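4 Mar 2018, Flandden packing room, bench 2

Second week of the arm on returns sorting. Dark basket for stock going back to Rillgate, orange for repairs. Sólveig moved the baskets closer together this morning so the arm has less far to swing. Taught the new positions before first break and saved them as a separate program in case we want the old ones back.

Ran 38 items before lunch. 5 went to the wrong basket, all of them with the old Tonum labels. Szulc are sending a label list, no date given.
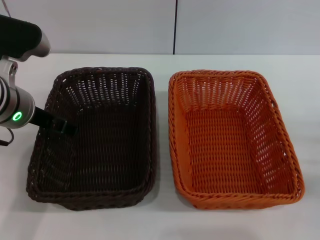 Talked to the morning shift afterwards. They used to sort and write up at the same bench, and now the sorting is gone they spend most of the time on the write-ups and the odd ones the arm refuses. Two of them like it. One says her shoulder is better but the day drags, and she misses handling the stock. Have asked if the shift can swap between write-ups and goods-in every couple of hours. Answer due in April.

To do: lower the approach height over the dark basket by 21 mm, rerun with Tonum items only, print the stop procedure larger and put it by the door.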